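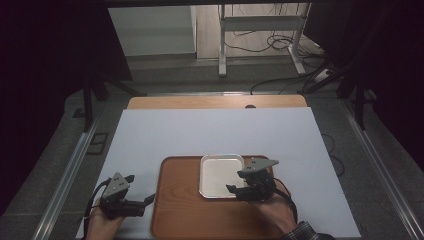
Revus tabletop set, FAQ. Last touched 3 May 2020. Answers are short, I keep getting the same mails so they go here now. Newest questions at the bottom mostly.

## What is Revus

A method for teaching a robot arm table chores from demos people do by hand, with grippers they hold themselves. No arm in the loop while recording. The policy gets trained on the gripper views and then runs on an arm later. Stultus is the training code, Revus is the method plus the data. People mix these up. Fine, but file bugs against the right one please.

## How many demos

3821 after cleaning. Raw count was higher, dropped anything with lost tracking or a hand covering the lens. Dropped ones are not in the download, don't ask, they're gone.

## Why two grippers if the plate task only needs one

Because the tray tasks need both and we didn't want two formats. In one-hand tasks the other gripper just hovers. Its track is still logged. You can mask it with `--single` but results got a bit worse for us when we did, don't know why yet.

## Is the tray fixed to the table

No. Nothing is taped down. Trays get moved between demos, turned a little, sometimes pushed off center. If you tape yours the policy will probably look better than it is.

## My policy grabs the tray instead of the dish

Most common mail by far. Look at where the fingers are when it decides to close. A shallow dish near a raised tray lip gives you two edges close together, and from the gripper view the dish can be half out of sight when the fingers are still wide open. The tray corner is then the clearest edge there is, so it goes for that.

Things to check before mailing:

- History length. Default is 4 frames. With 1 it fails a lot, the dish leaves view and the policy forgets it.
- Crop. Do not center crop! The dish is often up in a corner and you cut it right off.
- Finger gap at start. Should be wide, one finger over the tray and the other out over the table is normal for an approach from the side.

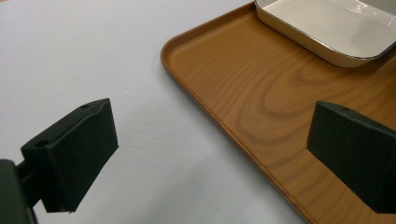 ## Does the wood grain matter

Some. We thought the swirls would be a problem, they weren't really. Shiny rims were worse. Silver edge plus overhead light gives highlights that move when the gripper moves, and early policies chased them. Color jitter helped, brightness jitter helped more. The Siregar split has the lights changed on purpose, use it for testing and not for trainning.

## What is the Lillemau split then

Same tasks, different room, different people holding the grippers. Nobody in it shows up in the main set. Report numbers on both splits or at least say which one you used. We got a paper to review with neither named.

## Can I use only the gripper cameras and skip the head view

Yes. The main results are gripper only. Head view is there for checking what went on, and for a side experiment where we fed it in as a third stream. It helped on placing, did nothing for grasping. Not in the release config.

## Do the two grippers share a clock

They do now. The first batch had drift between left and right, fixed by lining up the closing sound in the audio. Resync script is in `tools/`. Already applied to everything you download, so running it again will mess things up.

## Can I 3D print the fingers

Files are in the repo. Print them dark, light ones confuse the finger mask. Edges wear down after a while, doesnt matter much until the pad itself goes. Replace both at the same time, mismatched pads pull the object sideways.

## When is the next release

June if the upload goes OK. Adds 3 tasks, all with trays again.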